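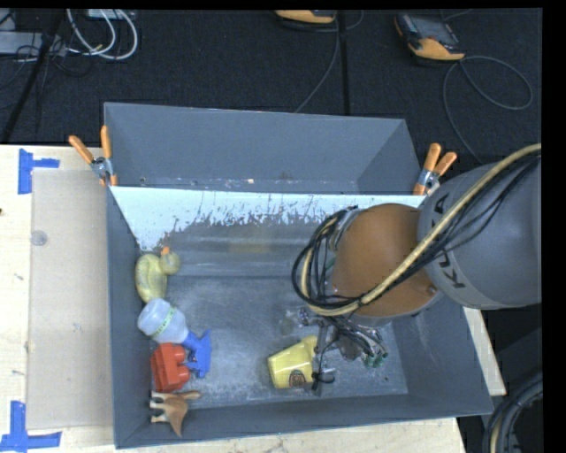
Gruber Launches Loris Bin-Picking Kit for People Whose Bins Are a Mess

RERNTON, Feb 15, 2018 – Gruber today began taking orders for Loris, a bin-picking kit made for the parts bin as it looks at the end of a long shift. The kit goes on a robot arm the customer already owns and comes with a gripper, cabling and the Sornus planning software.

Sales demos in this business tend to favor identical cubes. Gruber prefers a scuffed metal bin, a KUKA arm, a rubber duck, a spray bottle lying on its side and a toy animal in the same position.

"Customers kept sending us photos of their bins, and none of them had cubes in it," said Regula Widmer, head of product at Gruber. "One had a sandwich. We don't support sandwiches in this release."

During in-house trials that ended in August, Loris made 1,547 picks from mixed bins. The test set now holds 177 objects, most of them taken from employees' desks and a few of them since asked for back.

Setup takes over 30 minutes, which Gruber would sooner print here than have you find out. The first 300 kits include on-site training.

Loris ships from Rernton. Spring clamps for the bin are sold at any hardware store.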